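The wallpaper people have let us in again

Once a year the Kerkuneo works in Lundport opens its gates and lets the public see how patterned wall coverings and furnishing cloth are made. I have lived 6 miles away for most of my adult life and had never been. I had always assumed that an open day at a wallpaper factory would consist of standing in a queue to look at a roll. There was a queue, and at the end of it there was a roll, but quite a lot happened after that.

Parking was in a field. A man in a tabard waved me towards a gap that would have suited a pony, then waved me out of it again. Entry was free, although you had to take a paper wristband, and mine stuck to the hairs on my arm until well after tea.

The first stop was the pattern room, where the old sample books live. There are 900 of them, on shelves that go up past the point where anyone could reach without a ladder, and the ladder was roped off. You were allowed to turn the pages of the ones laid out on the long table provided you wore the cotton gloves. The gloves came in one size, which was somebody else's. I spent a happy half hour among the browns of my childhood. I found our old hall, and my aunt's bathroom, and something with ships on it that I think hung in the dentist's.

What struck me was how often the same ideas come round. Big round flowers arrive, everybody has them, everybody is ashamed of them, and then a generation later they're back at twice the price and described as bold. Small twining stems never quite leave. They just go a bit greener or a bit greyer, depending on who's buying.
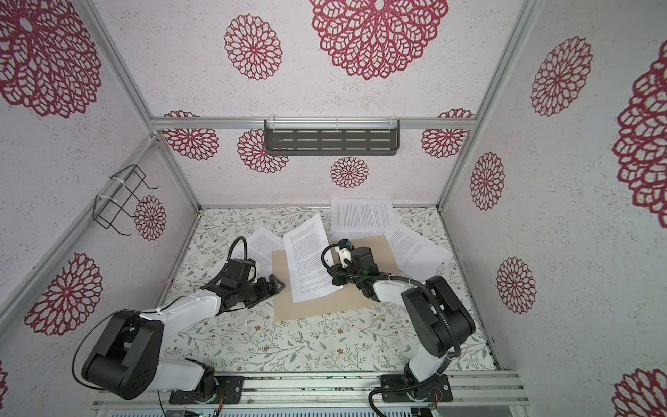
The print hall

You smell it first. It's somewhere between a school art cupboard and a new shower curtain, and by the time we came out I had stopped noticing it, though my coat hadn't.

The big press was made by Seltberg and has been running in the same spot for 17 years. It does one colour per roller, and every roller has to land exactly where the last one did or your dahlias come out with a red ghost leaning off them. The guide had a bit of spoiled paper to pass round so that we could see. I thought it looked rather good. A woman behind me asked if they sold the spoiled stuff and was told no, in a tone suggesting she was not the first.

They ran the press for us for perhaps a minute. It is astonishingly loud. We had been given ear plugs, and the guide carried on explaining throughout, so I can report that his mouth moved a good deal and that he pointed at a lever. Then it stopped and he asked if there were any questions. A small boy wanted to know if anybody had ever been rolled up in it. The guide said not in his time, which I felt left things open.

After that came the talk, held in the canteen on plastic chairs. The subject was white, and I mean that literally. Plain white, it seems, is hard to sell because it shows every bump in the plaster, so the firm puts a fine speckle over it and the eye gives up looking.
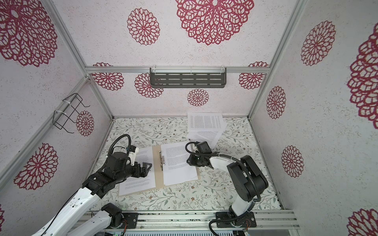

I had not expected to enjoy forty minutes on speckle, and for the first ten I didn't. But the speaker plainly loved her subject and had brought boards, and she made us guess which of two walls was the crooked one. I got it wrong both times. My own back bedroom has been on my mind ever since.

Lunch was a cheese roll from the Mohammadi van by the loading bay -- good, large, and served by a cheerful lad who had run out of everything else by noon. There was a table of remnants next to it. I had promised at home not to buy any, and I bought two. One is a cream cotton with little trailing leaves, more than enough for a kitchen table and not quite enough for ours. The other I haven't shown anyone yet.

The last part was a hands-on session where you cut a simple leaf out of lino and printed it on a tea towel. Mine came out looking like a kipper. I was told it had character, and the lady at the next block, whose leaf looked exactly like a leaf, was told nothing at all and seemed pleased. 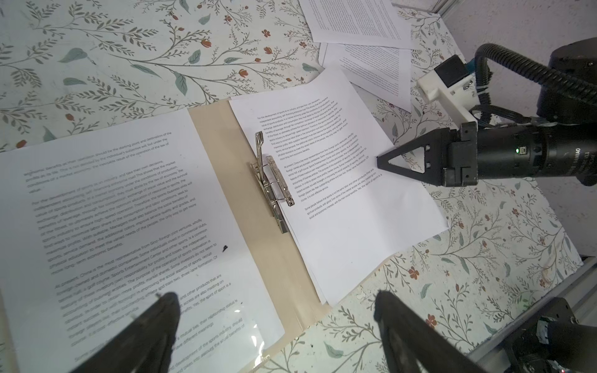
When is the next open day?

The works opens to visitors every July, and the date goes up on the board at the gate in spring. Only 500 wristbands are given out, so go in the morning, and eat before the rolls run out too.

I got back to the field to find the pony gap had been filled by a minibus, parked beautifully. The tea towel has been through the wash and the kipper is holding up well.

Recent posts
Two hours at the Lundport clock museum
A wet walk round the reservoir
The model boat fair, with complaints
What I did about the back bedroom ceiling
Cheese rolls of the county, part three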